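Plovel opens its training floor to the public for a day of hands-on robotics 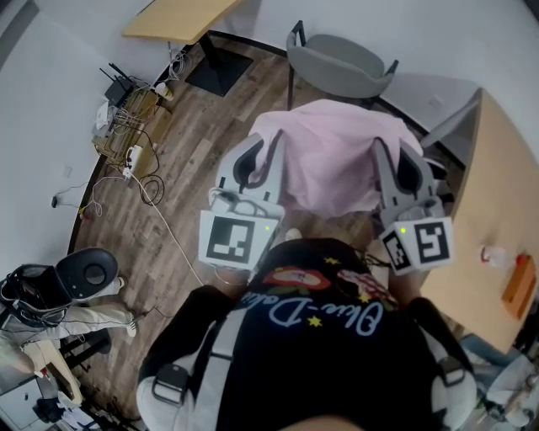 June 15, 2024 - Plovel, which collects and prepares the movement records used to teach robots household work, today held its first public open day. Up to 200 residents, students and local employers were invited to walk through the work areas, speak with the people who do the work, and try the hand-held grippers that sit at the centre of the company's program.

The open day was organized with two partners, Tokia, which supplies the software used to check and label each session, and Stilum, which designs the grippers. Staff from all three organizations were on hand from opening until close.

"People in this neighbourhood have walked past our door since January and wondered what goes on inside," said Araba Nartey, director of Plovel. "We owed them a proper answer. The work is easy to understand once you have held the tools yourself, and we wanted everyone who came today to have that chance."

Demonstrations of everyday tasks

The program for the day was built on ordinary chores. Operators worked with a gripper in each hand and carried out tasks that most people do at home without thinking, including handling cloth, clearing a table, moving small bottles and boxes from one place to another, and putting items away in a drawer.

Cloth drew the most questions. A sheet of fabric changes shape each time it is touched, and two hands have to work together to keep it open. Operators showed how they take hold of a piece at two points, stretch it, let the middle hang and then bring the edges together. Each attempt is recorded from start to finish, and attempts that go wrong are kept and labelled alongside those that go well.

The square black-and-white markers fixed to the grippers allow the position and angle of each hand to be followed as it moves. Visitors were shown a replay of a recorded session on a screen, with the path of each gripper drawn as a coloured line, and were able to compare the movements of an experienced operator with those of a person on a first day of training.

"A robot arm does not know that a cloth is soft or that it will slide off a chair," said Fouad Fahmy, head of operations at Plovel. "Our operators do know, and their hands show it. What we record is that knowledge, one small job at a time. It takes patience, and it takes people who are willing to do the same task again with a slightly different starting point."

Mr. Fahmy added that the company's current household collection will include 2,000 recorded sessions when complete. The sessions are carried out in furnished rooms with tables, chairs and other common items, and the layout of the furniture is changed regularly.

Visitors take a turn

After each demonstration, visitors were invited to try the grippers under the guidance of an operator. Five practice stations were set up for this purpose, one of them with a lower table for children and for guests using wheelchairs. Training staff helped each person adjust the straps and find a comfortable hold before beginning.

A shared cloth-folding exercise, in which two visitors each used a single gripper on the same piece of fabric, was added to the afternoon program after several families asked to work together.

Geeta Gautam, who leads operator training, said the first few minutes are often the hardest.

"Most people squeeze too hard and move too quickly," Ms. Gautam said. "We ask them to slow down and look at where the cloth is going, and their second try is usually much calmer. Several guests today asked very good questions about how we decide when a task is finished, and we will be using some of those questions in our own training sessions."

No recordings were kept from the public stations. Visitors who wished to see their own movements replayed could do so on the spot, after which the record was deleted. A printed notice explaining how the company stores and uses session records was available at the entrance, and copies can be requested from the Plovel office.

A talk on work and training

In the afternoon, Ilham Benjelloun of Tokia gave a short talk on how recorded sessions are reviewed. Reviewers check that both grippers can be followed throughout, that the task matches its written instructions, and that the start and end of each step are marked in the right place. Sessions that do not meet the standard are returned with notes so that the operator can see what needs to be changed.

Ms. Benjelloun also spoke about the kinds of jobs the field offers to people without a technical background. Operators and reviewers at Plovel come from retail, catering, cleaning and care work, among other areas, and all receive paid training before their first recorded session.

"Someone who has folded laundry for a hotel has a real skill, and it is a skill this industry needs," she said. "I would encourage anyone who enjoyed the stations today to speak with the team about applying."

Applications for the next operator intake are now open. No previous experience with robots is required. Training covers safe handling of the equipment, posture and rest breaks, the written task instructions, and basic checks of the grippers before and after use.

School visits to follow

Plovel also announced that it will offer guided visits to secondary schools and colleges, with places for 400 students over the coming school year. Each visit will include a demonstration, time at the practice stations and a discussion with operators. There is no charge to schools, and teachers will receive a short guide in advance.

Bohdana Panasiuk, who is responsible for community programs at Plovel, said the visits had been planned with local teachers.

"Teachers told us that their students hear a great deal about robots and rarely meet anyone who works with them," Ms. Panasiuk said. "They asked for small groups and plenty of time for questions - and they asked us to keep the speeches short. We have followed that advice."

Schools that wish to reserve a visit are asked to contact the community programs office and to provide the expected number of students, the preferred time of year and any access needs.

About Plovel

Plovel records and prepares demonstrations of everyday manual tasks for organizations that develop household and service robots. Its operators work in furnished rooms using hand-held grippers, and its sessions are reviewed in partnership with Tokia.

Media contact

Bohdana Panasiuk
Community Programs, Plovel

Interviews with operators and training staff can be arranged on request.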